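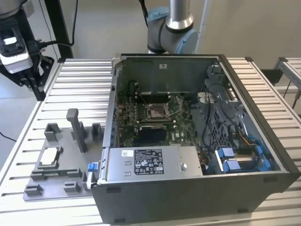

Before we let anybody plug in a guitar at Ratcombe this season, we go through the whole place with this list, and I've typed it up again with my comments from the last visit so the bands, the label folks and the front-of-house people can all see where things stand. It's long, I know, and I apologize to those of you who've read it every year since Chou Records put out its first live session (bless you). We check the music gear, the building, and the computers that do the recording.

Inspection done April 8, 2022, by Junhao Fu and me. The one before that was in January, when it was so cold in the loading bay that we rushed it a bit.

STAGE AND RISERS

1. Riser legs locked, pins in. OK.
Comment: The drum riser rocks a little at the back left corner. Junhao put a shim under it and it's fine for now, but I'd like it looked at by a carpenter before the brass band night, because those fellows do move around!

2. Stage edge marked with white tape, full width. NEEDS WORK.
Comment: Worn away on the house right side, exactly where singers like to stand. New roll is in the drawer under the monitor desk.

3. Steps and handrail, both sides. OK.

4. Cables taped or ramped wherever people walk. OK on stage, NOT OK in the wings.
Comment: Touring crews, you are dear to us, but the wings are a walkway.

POWER

5. Stage outlets tested, ground fault protection trips and resets. OK.
Comment: All 8 outlets tested with the plug-in tester. The upstage middle one is stiff to reset, so give it a firm push.

6. Amp and backline cords free of cuts and tape repairs. NEEDS WORK.
Comment: Pulled one cord from the Bimden bass amp, where the jacket had split near the plug. It's been cut in half and thrown out, so nobody can rescue it from the trash the way somebody did last year.

7. Power strips not plugged into other power strips. OK.
Comment: I checked behind the merch table too. Much better than January.

RECORDING ROOM

8. Racks bolted to the wall, vents clear. OK.

9. Computers unplugged before any panel comes off; dust cleared; screws in a labeled cup. OK.
Comment: Label the cup, friends. A cup of screws with no label is just a cup of screws.

10. Session backups on two separate drives, one kept out of the building. OK.
Comment: We have 1,095 finished tracks in the archive now, going all the way back to that first scratchy folk evening, and I would be heartbroken to lose a single one. Junhao takes the second drive home.

11. Naltach headphone amp, volume limiter set. OK.
Comment: Please leave the limiter alone. I know the drummers don't care for it.

HOUSE AND AUDIENCE

12. Posted capacity sign visible at the main door. OK.
Comment: It still says 200, and that includes guest list. Labels, when you send me 42 names the afternoon of the show, those are 42 tickets I can't sell, and I'd have to turn away people who have been fans of your artist a good deal longer than the people on your list. Send it two days ahead and I'll do my best for you.

13. Exit doors open freely from inside, signs lit. OK.
Comment: The side door had a keyboard case in front of it when we arrived. Moved. Whoever it belongs to, it's in the office.

14. Fire extinguishers charged and tagged. OK.

15. Earplugs at the bar, free, and the bar staff know it. NEEDS WORK.
Comment: We're down to the last box. I've ordered more, along with the little ones for kids' matinees.

16. First aid kit stocked. NEEDS WORK.
Comment: Out of burn gel and finger bandages. Finger bandages go faster here than anything, what with all the fiddle players.

STILL OPEN
Items 2, 4, 6, 15 and 16. Item 6 stays open until the Bimden has its new cord. Initial the copy by the stage door when you finish one, and add a note if you found something I missed.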